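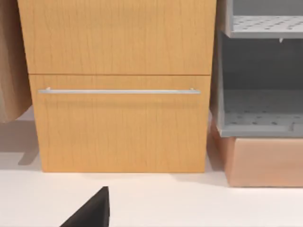
Issue 19

FOR IMMEDIATE RELEASE

Players' group questions Grurmont's "classic" server

Vornen, May 27, 2019 — The Skov Players' League is asking its members to wait before paying for the classic server announced by Prakholm, publisher of the online role-playing game Grurmont.

Prakholm says the server will bring the game back as it was at launch, with slow travel, long camps and no maps. We would like to believe it. The same company promised a return to the old rules once before, and that server had a cash shop within four months.

The announcement lists 282 restored quests. It does not say whether monsters will hit as hard as they used to, whether corpses will keep their gear, or who will answer petitions when a group gets stuck under the world at two in the morning. We sent those questions in writing. The reply thanked us for our passion.

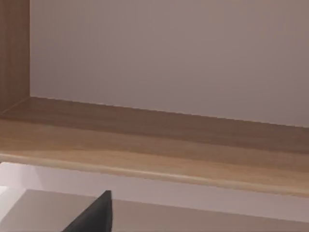 There is also the matter of price. Founders are being asked for a separate subscription on top of the regular one, plus a bundle that includes a mount — in a game where, at launch, everyone walked. If that is the original experience, our older members remember it differently.

The League polled its members on the plan. Of the 2,820 who answered, most said they would play a classic server. Far fewer said they trusted this one. 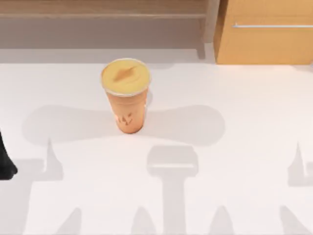 Page last changed: May 2019

We are asking Prakholm to publish its full rule set before it takes any more money, and to open a free test in October. Members who have already bought the bundle should keep their receipts and read the refund terms.

Press questions may be sent to the League through the contact form on the Skov site.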